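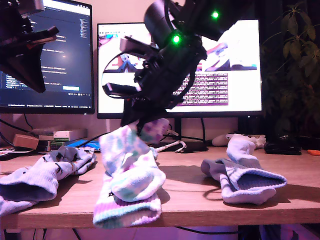
Fig. 1. Tie-dye sock in pink, lavender and mint green, ribbed cuff at the edge of the desk.

Textiles and Everyday Color
Handout 4: Resist Dyeing at Home
August 2022

Resist dyeing means keeping dye away from part of the cloth. You can do it with string, wax, clamps, stitches or, as last year's group showed, by forgetting to stir. Only the first four are on the test.

Fiber comes first. Fiber-reactive dyes bond with cellulose: cotton, linen, rayon, hemp. They will not bond with polyester, however politely you ask. Read the label before you buy. A cotton sock usually has some nylon and elastic in it, and those parts stay pale or take the color differently, most often at the cuff. Sewing thread is frequently polyester too, so a shirt you dye navy may come out with bright white seams. Decide early whether you are going to call this a design choice.

Soda ash. Reactive dye needs an alkaline bath to fix. Soak the cloth in soda ash and water before you tie it, then wring it out. Baking soda from the kitchen is a much weaker alkali and gives washed-out results at room temperature. Every year somebody tests this for us, at their own expense.

Pastels. Students assume pale shades are easy. They are harder than dark ones. A small error in weighing disappears in black and shouts in mint green. Mix a strong stock solution and dilute it, and write down what you did. "A bit more than last time" is not a recipe. Neighboring pastels also run together: pink into lavender is pleasant, pink into green makes a sort of dishwater beige. Leave white between them.

Tying. Tight bindings give sharp lines, loose ones give fog. Spirals suit flat pieces like T-shirts. Tubes and small items do better scrunched or banded.

Rinsing. Cold water first, then hot, until it runs clear. This takes longer than you want it to. Wash the piece alone the first time, unless your roommate has asked for pink towels.

Reading: Flendness, "Color on Cloth," chapter 10. The Gajewski pamphlet is optional and very sure of itself.

For the next session: bring one prewashed cotton item and rubber gloves. Dye powder is mixed under the hood only, with a dust mask on. The sink in the Plidard Room is for rinsing brushes and has suffered enough.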